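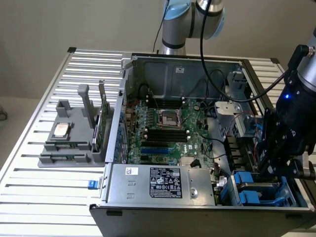
Skultum Building, May walk-through
Fire and electrical safety checklist, second floor offices and repair room

Marks used: OK, FIX (to be done before the next walk-through), N/A.

Exits and hallways

Exit signs lit at both stairwells - OK
Hallway clear to full width - FIX
Two file cabinets from the Grurnico office are still outside their door. They were on the last list too. Please move them or tag them for disposal.
Stairwell doors close and latch on their own - OK
The north door is slow but it does latch. I tried it 4 times.
Evacuation map posted and current - FIX
The map by the elevator shows the old kitchen layout.

Extinguishers and alarms

Extinguishers mounted, pin and seal in place - OK
Inspection tags up to date - FIX
The one beside the copier has no tag at all. Gauge reads in the green.
Smoke detectors tested - OK
Pull stations not blocked - OK
The coat rack has been moved since last time. Thank you.
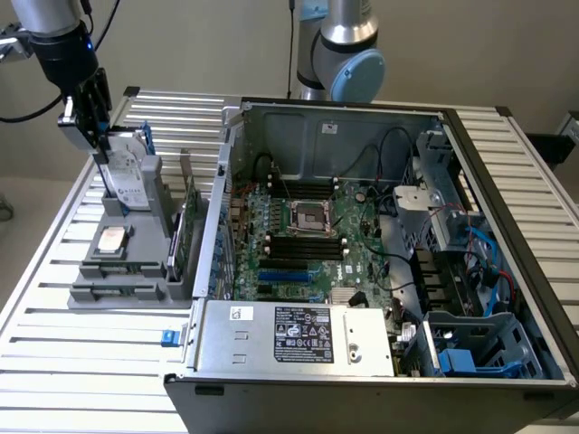
Ásdís Thygesen

Repair room

Power strips plugged directly into wall outlets - FIX
One strip was running off another under the window. I unplugged the second one and left it on the sill.
Cords free of cuts and tape - OK
Computers unplugged before covers come off - OK
This was asked of the staff, who knew the rule. The written version should still go up on the wall.
Used batteries in the covered bin - OK
Bin is about half full. Braveck collects on request, so call them before it reaches the lid.
First aid kit stocked - FIX
Needs eye wash and small bandages.

Kitchen

Space heaters - N/A
Toaster and kettle on separate outlets - OK
Combined load was over the limit on the old circuit, and the label now says 1000 watts per outlet. Leave the label where it is.
Refrigerator cord not pinched - OK
Hot water at the sink - FIX
Measured 3 inches below the faucet at 9:30. I got 142 degrees, too hot for a hand sink. Khaemba has the work order for the mixing valve.

Open items go to the floor manager. Initial each one when done and return the sheet to room 82.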